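How to Sort and Stack Mixed Bowls and Plates on a Small Table

Most kitchens end up with dishes that don't match. A set from Kotness loses two bowls, somebody brings home a plastic one, and after a few years nothing stacks the way it used to. The method below is for a table with no shelf above it, where everything has to be sorted in the open and then carried to the cupboard.

What you need: a cloth for the table, a dry dish towel, a basket or colander for tall items, and one clear shelf.

Step 1. Cover the table. A bare tabletop is slippery and chips foot rings. A printed cloth is fine, but smooth out the big creases first.

Step 2. Push the tall things to the back. Bottles, jugs and basins go along the far side.

Step 3. Spread everything out. Keep plates in front and bowls behind them, with space to get your fingers around each rim.

Step 4. Check each piece. Run a thumb around the rim and turn the piece over. Chipped bowls go in a box for flower pots. Peel labels off steel bowls before they go into regular use – a little cooking oil left on overnight softens the glue.

Step 5. Stack by weight and width. The plate goes down first, then ceramic bowls, then plastic on top. Wide steel bowls get a stack of their own, as they scratch glazes. If two ceramic bowls are close in size, put a folded paper towel between them or they will jam.

Step 6. Carry one stack at a time, with one hand under the bottom piece.

Bowls and a plate on the purple cloth:

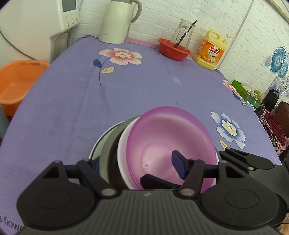
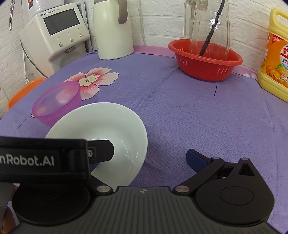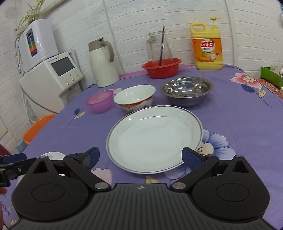
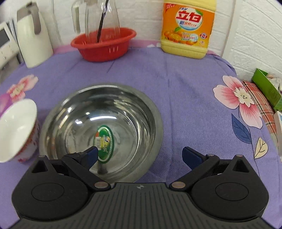
If two bowls are already stuck together, don't pry them with a knife. Fill the inner one with cold water and stand the outer one in warm water for a few minutes, then twist gently. Skip this with old or cracked pieces.

For the shelf itself, I use the Isholm liner cut to size. The Filtby one is thicker, but it curls at the front edge.

Manouchehr Rahimi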